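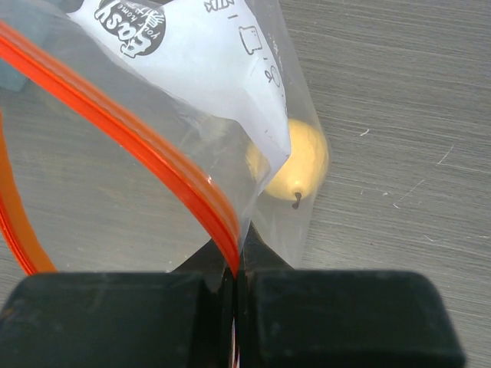 # Sacos com fecho: ponto de situação

Setembro de 2018

A Grillholm mantém uma lista de 70 tarefas domésticas e de bancada para avaliar manipuladores de dois dedos. Manusear sacos de plástico com fecho é a tarefa 16. Continua classificada como «não resolvida».

O filme transparente é um caso difícil para a estimação de profundidade: os reflexos mudam com cada dobra e o tampo lê-se através do material. O fecho colorido dá uma referência mais estável, desde que não fique debaixo de uma prega.

**Preensão pelo fecho.** Os dedos apertam a tira vermelho-alaranjada e uma dobra do filme. Dentro do saco está um pequeno fruto amarelo. Segurar a borda não equivale a abrir: para isso é preciso separar as duas faces, e uma pinça única não tem com que reter a segunda.

**Dedos afastados, conteúdo escuro.** O objeto curvo vê-se mal sob as rugas e os brilhos do plástico. Um segmentador treinado com objetos rígidos tende a partir um contorno destes em vários.
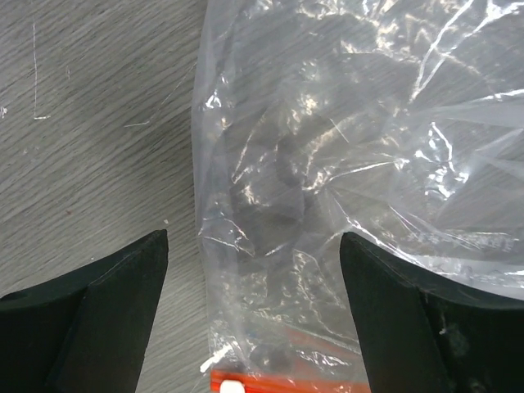
Feven Weldu discorda da classificação: para ela, uma linha de embalagem com ventosas já abre sacos destes sem dificuldade, e o problema só existe porque se insiste numa pinça genérica. Admite, porém, que numa cozinha ninguém vai instalar ventosas para guardar fruta.

A tarefa 16 volta a ser avaliada com a próxima versão da lista.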